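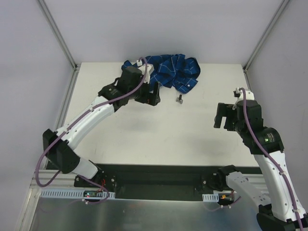 Setting up and checking a two-arm tabletop cell for cloth handling

Print this page
E-mail this page

This procedure covers the checks to be made on a two-arm cell before a cloth-handling session, the rules that apply while the arms are powered, and the record to be kept afterwards. It was drawn up by Divina Dalisay and Rommel Calimlim for the Lovavham bench and replaces the August issue. It does not replace the risk assessment for your own cell. If the two disagree, follow the risk assessment and tell the document owner.

1. Before power is applied

1.1 Read the last entry in the cell log. If it ends with an open fault, stop and find the person who signed it.

1.2 Check that both arm bases are tight on the front rail. Grip the base, not the links, and try to rock it. Any movement is a fault.

1.3 Follow each arm cable by hand from the wrist to the base. There must be enough slack at the elbow for the joint to reach both ends of its travel without pulling on the fastening points. A cable that stands proud of the link is acceptable. A cable that can reach between the fingers is not.

1.4 Look at the wiring along the front edge. Loose conductors go back into the slotted duct, and connectors must be fully home. Do not tug on a connector to test it; press it in and look at the seam.

1.5 Wipe the tabletop with a dry cloth. Marks which do not come off are noted once in the log and then left alone. Do not use solvent on the white surface.

2. Placing the cloth

2.1 Use only items on the session list. Shirts and other garments are allowed if buttons are sewn on firmly. Remove pins, tags and anything in the pockets.

2.2 With the arms unpowered, drop the item from hand height and leave it as it falls. Do not tidy the folds. A flattened shirt gives the grippers an easier start than the task allows for, and the trial will not be comparable with others in the set.

2.3 The item must lie wholly on the tabletop. A sleeve hanging over an edge counts as a bad start and the drop is repeated.

2.4 Small hard objects needed for a later step may stay on the table if they are on the session list. Everything else comes off.

3. Powering up

3.1 One person is in charge of the cell and says so aloud. On the Tuesday sessions this is Danilo Calimlim or Maricel Talavera.

3.2 Hands and sleeves must be clear of the enclosure before the supply is switched on. The arms may settle by a small amount as the joints take up load.

3.3 Check the indicator lights against the card for your cell. The meaning of a red light differs between controller boards, and red is the normal power light on several of them. Do not carry the meaning over from another bench.

3.4 Move each arm to its ready position separately, left first. Never home both together.

3.5 Bring the grippers to face each other over the middle of the table with the fingers clear. The distance between them must not be less than 118 mm at this stage. Measure it with the gauge block, with the arms held.
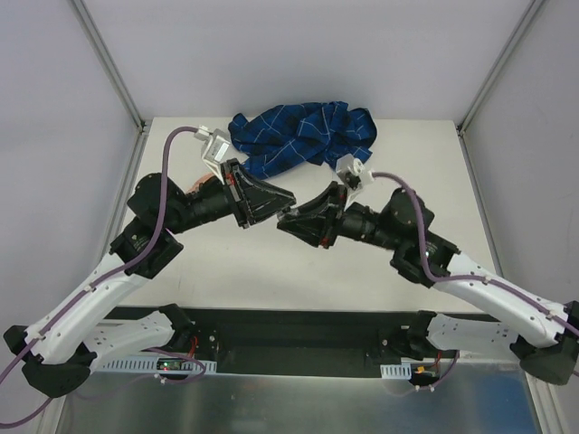

3.6 Open and close each gripper 2 times with nothing between the fingers. Listen for scraping. A gripper that closes unevenly is taken out of use, even if the session is short.

4. While the arms are moving

4.1 No hand enters the enclosure for any reason. If the cloth slides out of reach, stop the run, hold the arms, remove power and reset from 2.2.

4.2 Stop at once if cloth is drawn into a joint. Do not reverse the arm under power. Remove power, support the upper link and free the cloth by hand.

4.3 Keep to the reduced speed setting for the first 11 runs with any new item. After that the person in charge may raise it, and must write down the new value.

4.4 If the arms touch each other, however lightly, the run is void. Repeat 1.2 and 3.6 before going on.

5. Closing the session

5.1 Park the arms, remove power and then take out the cloth — in that order.

5.2 Record the item, the number of runs, void runs and all stops. Use form 276. Write the reason for a stop in plain words; "operator stop" is not a reason.

5.3 Faults go to Felicidad Cruzado on the same day. A cell with an open fault is not handed over to the next session.

Related procedures: gripper finger replacement; cable renewal, Givach bench.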